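Answers to the questions most often sent in by tenants and cleaning contractors at the Granmont shared workshop building. They cover soft plastics, wrappers and packing film, plus the end-of-day clear-up in the large open rooms. For chemical or electrical waste, see the separate sheet at the front desk.

## Soft plastics

**What counts as soft plastic?**

Any plastic that can be scrunched into a ball by hand. Clear wrappers, bubble wrap, pallet film, bread bags and the outer sleeves on paper reams all qualify. Rigid trays, bottle caps and blister packs do not.

**Does a wrapper have to be clean?**

It has to be free of food, oil and adhesive residue. Dust is acceptable. Rinse if needed and hang to dry on the rack beside the sink before it goes in the bin. Wet film sticks to the liner and contaminates the rest of the bag.

**Should wrappers be flattened or crumpled?**

Flatten anything larger than an A4 sheet. Small wrappers can go in crumpled. Do not put small wrappers inside a larger tied bag, as the sorting contractor rejects tied bags unopened.

**Do paper labels have to come off?**

Yes, if the label is larger than a playing card. Smaller labels may stay on. Tear or cut around the label and put the offcut in general waste.

**Where do the bins go?**

One soft plastics bin stands at each end of the room, against the wall and clear of the exit path. Dostik liners are used in all of them. The liner is grey so that it can be told apart from the black general waste liner.
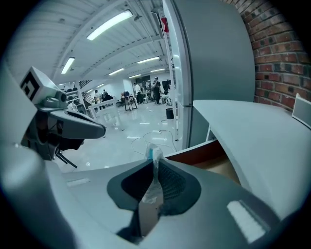 **Which items are missed most often at the end of the day?**

Light film and small wrappers. They slide off worktops and settle along the foot of partitions, where a wide broom passes over them. Pick these up by hand or with a grabber before sweeping. A crumpled clear wrapper is harder to spot than a coloured one, particularly in a room with fluorescent ceiling lights, where the glare on the plastic can match the glare on the floor. Walk the room once in each direction, keeping to the same side of the tables, and check the corners where a panel meets the brickwork.

## Floors and tables

**What is the order of work?**

1. Clear loose items from tables.
2. Collect film, wrappers and offcuts by hand.
3. Wipe tables.
4. Sweep, starting at the far end of the room and working toward the door.
5. Empty the bins.

Tables are always done before floors. A crew that sweeps first will have to sweep again.

**What should be used on the tabletops?**

Skov neutral cleaner, diluted as shown on the bottle, with a damp microfibre cloth. No bleach and no scouring pads. Timber surfaces get a well-wrung cloth only, followed by a dry one.

**How long should the clear-up take?**

Allow 45 minutes for one person in a large room. If it regularly takes longer, report it through the tenant portal so the schedule can be adjusted.

**Can a leaf blower or compressed air line be used to move the litter?**

No. Film lifts easily and ends up in the light fittings and on the beams. Retrieving it requires a ladder booking.

**Are small objects left on a table to be thrown out?**

No. Anything that is not plainly a wrapper or an offcut goes in the found items tray by the door. The tray is emptied at the end of the month.

## Collection and charges

**When are soft plastics collected?**

Brasedness picks up once a fortnight, before 7 am. Full liners must be in the cage on the loading dock the evening before.

**Is there a limit?**

The building allowance is 3,000 litres per collection. Past that, extra liners are held over to the next pickup. Tenants expecting a large delivery with pallet film should book space in the cage ahead of time.

**What happens if a bag is rejected?**

It comes back with a red tag and is charged to the tenant as general waste. The room number written on the liner determines who is billed. Unmarked liners are charged across the whole floor.

**Where do I get more liners?**

Storeroom 606, lower shelf. Sign out one roll at a time.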